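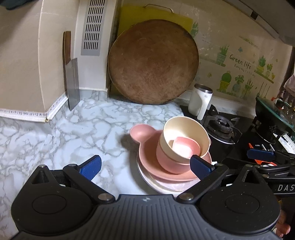
Print this message | E-mail this message to a friend

Subject: Re: Pads or bare tips for crockery?
From: Akosua Aryee
To: grippers-in-use list

Kavitha Kurian wrote:

> Hello all. We are choosing between two sets of fingers for our hand-held
> grippers, the Windix ones with the soft blue pads and the plain black
> Naidu tips, and I can't find anybody who has used both on ordinary bowls
> and plates. Most of what I've read is about boxes. Our budget runs to one
> set, so I would like to get it right. Does the padding get in the way when
> you're trying to slide in at a rim? And does either of them cope with
> bowls that sit inside one another? Any experience welcome, even grumbles.
>
> Kavitha

Dear Kavitha,

What a nice question to find with my morning tea, and I'm sorry in advance for the length of this, as I have been up to my elbows in exactly this business since January and have rather a lot to say!

We had both sets on loan through Skostico and kept to kitchen things the whole time, mostly a pile of pink and cream bowls and plates on a marble-patterned counter. I made up 16 little jobs (lift the top dish off, take the inner bowl out of the outer one, shift a plate sideways, that sort of thing) and we did each of them 15 times with each set of fingers. My wrists have opinions about this which I shall spare you.

The padded ones first. They are lovely on anything with a glaze. The blue rubber gives a bit as it meets the china, so you can be clumsy with your approach and still end up with a decent hold, and new people took to them in an afternoon. Where they let us down was plates lying flat on other plates. You want to get one finger under the rim and the pad is simply too fat for it, so you nudge the whole stack along the counter instead, and then you've got to chase it.

The bare tips are the other way about. They're short and narrow and will go between two rims quite happily, and I found I could see much better what I was doing, both by eye and when we looked back at the recordings.

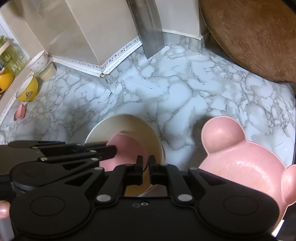
Black tips at the rim of the cream bowl, with the smaller pink one nested inside.

The trouble comes with the lifting. On a smooth rim they wanted to turn in the grip, and the heavier the bowl the worse it was. Seven of my jobs went better with the bare tips and the rest went better with the pads, so if you were only counting you'd buy the Windix set and be done. But five of those seven were nested bowls, which is the very thing you ask about, so I'd think hard about how much of your work is going to be that.

A word on the bear-shaped bowl, too, if you're buying crockery to practise on. The ears are a great help with either set of fingers, and for that reason I'd leave it out of any fair comparison! We had it in for the first few days and our figures looked far too cheerful. Get something plain and round as well.

Two smaller things. Do check the rivets on the linkages every so often, as one of ours worked itself slack and we blamed the fingertips for a whole morning before anyone thought to look. And if you are logging with the Kivar software, set the opening width afresh whenever you change fingers. It keeps the old value quite silently, and I lost 50 recordings that way and had to do the lot over again.

I did wonder about trimming a pair of pads down with a craft knife to get the best of both, but they aren't mine to cut. If somebody on the list has tried it I should dearly love to hear how they got on, and whether the edge stayed put.

Do write to me off list if you'd like the sheet with all the jobs on it, Kavitha. It's a bit scruffy but you are very welcome to it.

With all good wishes,
Akosua

Contact the list owner | Copyright of each message remains with its author | Back to top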